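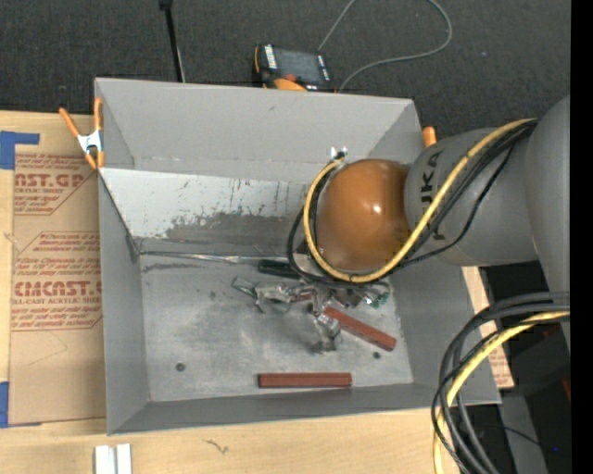 Gray bin, light tabletop, plenty of scuffs.

Home Notes Sky Log Archive Contact

Waiting for Risar

6/21/24 by Rozália Kuruc
3 min read

I've spent most of my free evenings since April trying to catch a variable star doing something. Yen-ting Yau, who runs our little observing group, hands out targets the way aunts hand out sweaters, and mine was a dim red thing the group calls Risar. It's supposed to brighten and fade over 560 days. You'd think a person could find a hobby with quicker feedback, like growing an oak.

The work goes like so. You find the star, you compare it with a couple of neighbors whose brightness is already known, and you write down a number. Then you go inside and wonder if you measured the right star. On 3 of my first 17 nights I hadn't. I'd been faithfully logging a perfectly steady star next door and had begun to form theories about it.

Chia-hao Hsieh was kind about this. He told me that a flat line is a result too, and then he laughed for longer than I thought he needed to.

The real Risar has been fading the whole time. My 16 magnitude limit is getting uncomfortably close, and my backyard has a streetlight the color of orange soda. Man-lok Liao suggested stacking longer runs of short exposures, which helped a lot, and moving to the desert, which I'm still discussing with my family.

I sent my numbers to Yen-ting last night with the bad ones taken out. She wrote back "good, keep going," so I guess I'm keeping going. Clouds are forecast through the weekend.

Next up, if I ever get a clear night: flat frames, and why mine look like a dirty windshield.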